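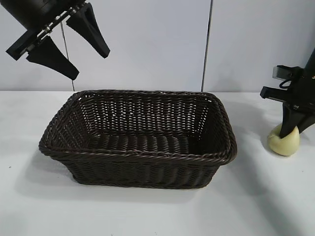
Synthetic rattan, also sold as resin wicker or poly rattan, is a plastic strand made to imitate the peeled stem of the rattan palm. It is woven into outdoor chairs, planters, storage boxes and small household baskets. Sellers often call all of these "wicker," a word that properly names a way of weaving and says nothing about the material. A dark brown basket with a twisted, rope-like braid around its rim is wicker in this sense even if no plant went into it. The loose wording is old, and it has been useful to people with plastic to sell.

Material

Most strands are extruded from polyethylene. Cheaper goods may use PVC, which tends to stiffen and crack sooner in cold weather. Color is mixed into the plastic before extrusion, so a scratch should not show a different shade beneath. Painted strands do exist, and product labels seldom mention it. Strands may be round, flat or half-round, and some are grooved to suggest grain. How convincing the grooves are is a matter of opinion, and catalog photographs are not much help in forming one.

Durability claims

The usual selling point is that synthetic rattan can be left outside all year. The claim deserves some care. Polyethylene does not rot, but sunlight breaks it down unless stabilizers are added, and the amount and quality of these vary widely. Makers commonly quote a figure such as 3,000 hours of ultraviolet testing. Such figures come from lamps in a cabinet, and there is no agreed way to turn them into summers on a patio. Results from different test methods cannot be compared directly, though advertisements do so freely.

"Weatherproof" also tends to describe the strand alone. Many large pieces are woven over a steel or aluminum frame, and a rusting steel frame will ruin a chair whose weave is still sound.

Environmental claims

Synthetic rattan is sometimes promoted as a way to spare wild rattan palms. Evidence for this is thin, as the two materials serve partly different markets. The label "100% recyclable" is accurate for plain polyethylene in principle. Few local programs accept woven furniture, and strands fixed to metal have to be cut away first.

Care

Washing with mild soap and water is enough. Special cleaners are available, with little to show that they work better.

See also: Basket weaving; Cane; Polyethylene; Rattan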